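Ciltetti Opens Orders for Kimik Two-Arm Handling Station

Ciltetti has opened orders for the Kimik, a tabletop station with two robot arms intended for the handling of soft and creased goods. The station is offered both as a complete unit and as a monthly service. First deliveries are planned for May.

The Kimik was developed at the company's Plornia site, where a group led by Pin-yu Su has worked on the handling of items that do not hold a fixed shape. Pouches, bags, covers and small cloth goods are the main concern. Such items are still sorted by hand in most small warehouses and repair shops, including those that have automated the handling of boxes.

"A carton is the same carton every time you pick it up," said Su, who heads product engineering. "A crumpled item has a different outline each time it is put down. We designed the station for customers who deal with that all day and who do not have an engineering department."

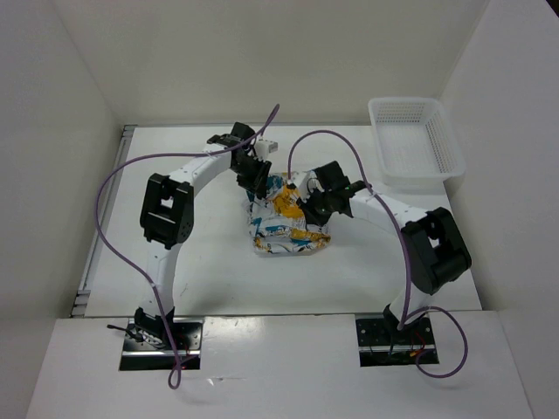 The standard unit is supplied with both arms, their mounting plates, a pair of two-finger grippers, a control computer and the table. It is shipped partly assembled. The purchaser provides a level floor, a standard power outlet and a network connection. Ciltetti states that two people can complete the installation in one working day, and a technician is present for the first start-up at no added charge.

Gripper pads are treated as wearing parts. A box of 100 is included with each purchased unit, and replacement boxes may be ordered separately. Pads are changed with a hand tool, and the procedure is set out in the operator manual. The arms do not need to be removed.

Customers who prefer the service plan pay a monthly fee that covers the station, software updates, replacement pads and two inspection visits a year. The minimum term is one year. At the end of the term the customer may return the unit, continue month by month, or buy the station at a reduced price. Fees already paid are not counted toward the purchase.

The station was reviewed before release by Santoro, a contract packing firm that prepares returned goods for resale. Santoro ran one unit on its day shift alongside its regular packing line. The firm supplied 300 items for the first part of the review and 600 for the second, the latter group chosen by its own floor staff and not shown to Ciltetti beforehand.

Cosimo D'Amico, operations manager at Santoro, described the results as good on light printed goods and mixed on heavier ones. "It holds on well once it has a good fold between the fingers," D'Amico said. "Thick padded items were a different matter. The arms would take hold, let go and try another spot, and a person standing there would have finished by then. We told Ciltetti so in writing."

D'Amico also noted that the first version of the operator screen placed the pause control in a menu. Ciltetti has since moved it to the main page, and a physical stop button is fitted to every unit. Santoro has taken one station on the service plan and will decide on a second after its busy season.

According to Su, work on padded goods continues. An update to the gripping software will be sent to all customers when it is ready, including those who purchased the station outright. The company has not given a date and does not list padded goods among the supported items in the current manual.
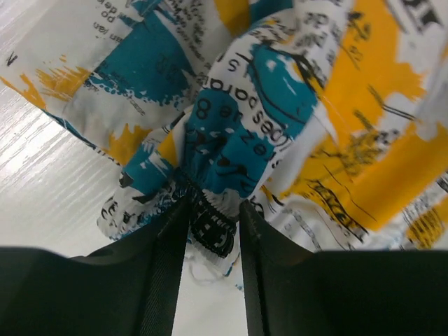
Can the station be used for goods that have not been handled on it before?

New goods may be added by the customer, provided they fall within the size and weight limits in the manual. The operator guides both arms through the task several times, using a pair of hand controls, and sends the recordings to Ciltetti through the station software. An updated program is returned after processing. Service customers may submit new goods at any time, while owners of purchased units receive this support for the first year and may extend it by contract.

Recordings made at a customer's site remain the property of the customer. Ciltetti will use them for its general software only where the customer has signed a separate agreement, and a station may be operated without one. Customers with strict network rules can ask for transfer by storage drive instead, although processing then takes longer.

Training is held at the Plornia site and covers daily start-up, pad replacement, the recording of new tasks and basic fault finding. Two places are included with each station. Sessions begin at 9 a.m. and end in the middle of the afternoon - lunch is provided - and an online refresher is open to staff who have completed the course.

The model on sale is listed in the catalog as Kimik 909. An earlier version lent to selected sites carried no number and will not be sold. Sites that still hold one may exchange it for the current model on the service plan, with the first month's fee waived. Controllers from the earlier version cannot be used with the new arms.

Orders and requests for a demonstration are handled by the Ciltetti sales office. Visitors may bring up to ten sample items of their own and should send the weight of the heaviest item when they book.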